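26/10/2021

Rates notice came for the Lamthorpe unit. Up $214 on last year, and the land value has supposedly jumped as well, though the only thing I can see that's changed in the street is a longer queue at the bakery.

Rang the council and got put through to a Howard Greenwood, who was polite and told me nothing. He said the valuation was "market based". I asked which market. He said I could lodge an objection, and that the form was on the website. It is, under Waste and Recycling, for some reason.

Natalie Hartley from Ackroyd reckons it's good news, higher value, more equity, have I thought about selling? She would say that. She told me in April that number 2 would go for $501,000 by winter and it's still sitting there with the sign leaning over.

Derek says his went up more than $464 and he just paid it. Derek pays everything. I'm not convinced the objection will get anywhere, but I've printed the form and I'll ask Sombat what he put on his when he fought the Clisance one. He got a letter back, he said, and I didn't like to ask what was in it.

Instalment or lump sum: haven't decided. The discount for paying early looks pretty thin to me.
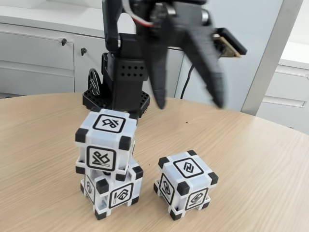

Still to do

Find last year's notice. Ring Sombat after tea. Check if the bin charge is in there twice.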